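I have a soft spot for people who throw over a perfectly decent job and go off to fly airplanes. I read every one of those stories I can get my hands on. But I've started to get grumpy about how they're told, and last month I got grumpy enough to bore a whole dinner table with it, so now it's your turn.

The story always goes the same way. Somebody is unhappy, somebody takes one ride in a small plane, and by the next paragraph they own an air charter company with three Cessnas and a hangar. What happened in between? I want the in-between! I want the medical exam and the loan officer and the winter when the engine needed an overhaul and there was no money for it.

Pichit Phuthong is the reason I feel this way. He ran sightseeing flights out of Drummond for years under the name Tinari, and before that he sold roofing. The local paper once gave him a nice big write-up, and it made him sound like a man who was born with wings. He hated it. He told me he had 37 hours in his logbook when he decided to go commercial, that he was scared of crosswinds, and that he flunked his first checkride over a sloppy short-field landing (he could still tell you the wind that morning). In his first season he carried 453 passengers, and he thought that was a disaster, and on paper it was.

None of that got printed. I think it's the best part.

My complaint isn't about modesty, really. I just think a kid who reads the polished version and then freezes up on a first solo is going to figure she's the wrong sort of person for it. She should know that Pichit circled the field at Bundavley six times before he had the nerve to put the thing down. I'd put that in the first paragraph and save the hangar for the end, or skip the hangar.

So if you're writing up your uncle or your old instructor, ask about the bad year. Ask what it cost. They'll usually tell you, and they'll usually enjoy it more than the part about the sunsets.
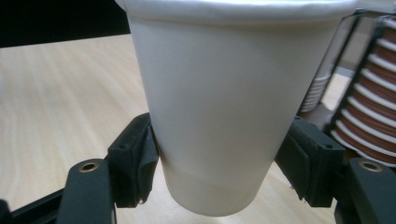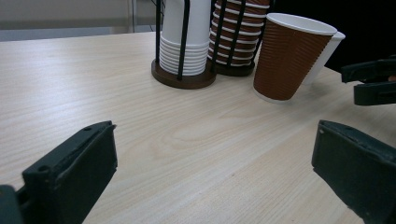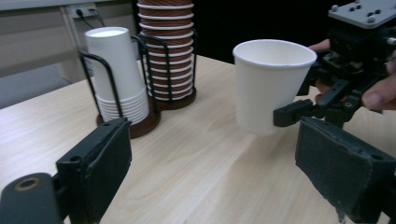 *Pendis, December*

A few of you wrote to say I'm too hard on the newspapers, and okay, fair enough, they had 400 words and a deadline. I still say one of those sentences could have gone to the crosswinds.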